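Início > Arquivo > Prosa curta > O procedimento 86

Publicado em: Contos

Este site utiliza cookies para guardar as suas preferências de leitura. Ao continuar, aceita a nossa política de privacidade.

O PROCEDIMENTO 86

1. Objeto

O presente registo descreve a transferência do carrinho de medicação do posto de Drendulport, efetuada em 31/10/18, na sequência da saída de Tihomir Babić. Aplica-se o procedimento 86, revisão 3. A redação coube a Mimoza Kos. O texto foi lido em voz alta a Clifford Li, que o assinou depois de corrigir a grafia de uma palavra.

2. Antecedentes

Babić manteve o carrinho desde a abertura do posto. O procedimento determina que as embalagens sejam arrumadas por ordem alfabética do princípio ativo. Babić não seguia a ordem alfabética. As duas auditorias anteriores assinalaram o desvio e propuseram a mesma correção, com prazo em maio. O prazo venceu duas vezes.

Inquirido por escrito, Babić respondeu que a disposição obedecia a um critério e que o critério constava do caderno. O caderno foi procurado na secretária, no armário dos impressos e na gaveta dos carregadores. Encontrava-se debaixo do telefone, com a capa virada para baixo.

3. O caderno

Trata-se de um caderno pautado, com o nome Grerberg impresso na contracapa. Não tem índice. Cada página corresponde a um doente do posto e indica o que este toma, a que horas, e o lugar da embalagem na gaveta. Na margem figuram anotações sem valor clínico aparente. Transcrevem-se algumas, por constarem do documento:

«Heitmann. Não distingue o verde do azul ao fim do dia. Pôr longe uma da outra.»

«Angelovski. Pergunta sempre se a caixa é a mesma da semana passada. Deixar à vista, para ele confirmar.»

«Farías. Já não vem. Manter o lugar.»

A última anotação não tem data. Li propôs que fosse omitida do registo. Kos observou que a omissão exigiria um aditamento, e o aditamento uma terceira assinatura. A anotação ficou.

4. Verificação da gaveta inferior

A gaveta inferior é a que mais diverge do procedimento. O conteúdo foi verificado no local, com o carrinho encostado à parede. Entre as embalagens havia uma caixinha branca com impressão a rosa e vermelho, ao fundo, e uma caixa de medicamento com faixa verde. Mais à frente, uma embalagem pequena com marcas azuis.

Kos mediu com a mão aberta a distância entre a verde e a azul. Não registou o resultado. Voltou ao caderno, leu a página de Heitmann e pousou-o sobre o carrinho.

Li perguntou se a não conformidade se mantinha.

Kos respondeu que se mantinha, quanto à letra do procedimento.

5. Verificação à mesa

O frasco de plástico transparente foi visto à parte, sobre a mesa clara. O caderno dedica-lhe uma linha: «Skundura pediu que se segurasse pelo corpo, nunca pela tampa. Tem razão.» Não foi possível apurar quem é ou o que é Skundura. Li admite que seja um fornecedor. Kos admite que seja uma pessoa. Ambas as hipóteses foram anotadas a lápis.

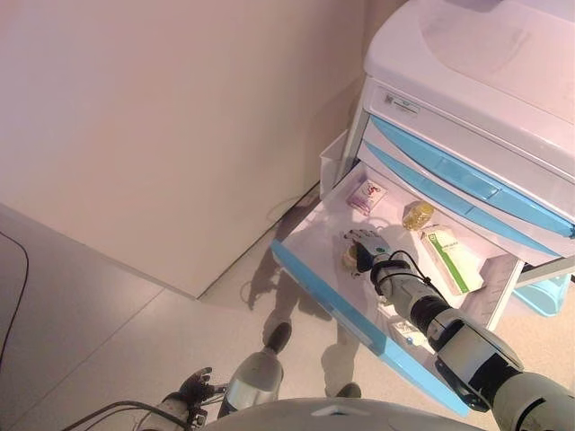

Gaveta inferior do carrinho, antes; frasco à mesa, a seguir. 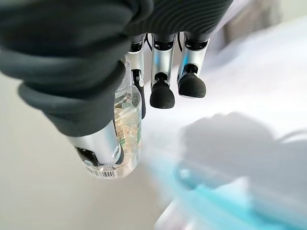
6. Ocorrência

Durante a verificação, Ingeborg Heitmann apresentou-se à porta do posto e perguntou por Babić. Foi informada de que Babić já não prestava serviço. Perguntou quem trataria da gaveta. Foi informada de que a gaveta seria reordenada segundo a ordem alfabética.

Heitmann quis saber em que lugar ficaria a sua embalagem. Li consultou a tabela e indicou-lho. Ficava encostada à outra.

Heitmann agradeceu e sentou-se no corredor. Permaneceu ali até ao fecho, com o casaco abotoado. Não apresentou reclamação, pelo que não há número de reclamação a indicar.

7. Medidas

A reordenação foi adiada. Como fundamento, invocou-se a falta de etiquetas.

Kos requisitou um caderno pautado do mesmo formato. Na primeira página copiou a anotação relativa a Heitmann, sem alterações. Na segunda, a de Angelovski. Na terceira escreveu apenas o nome Farías e a indicação do lugar, que foi limpo com um pano e deixado como estava.

As etiquetas chegaram ao posto na manhã seguinte. Foram arquivadas na gaveta dos carregadores.

8. Assinaturas

Mimoza Kos
Clifford Li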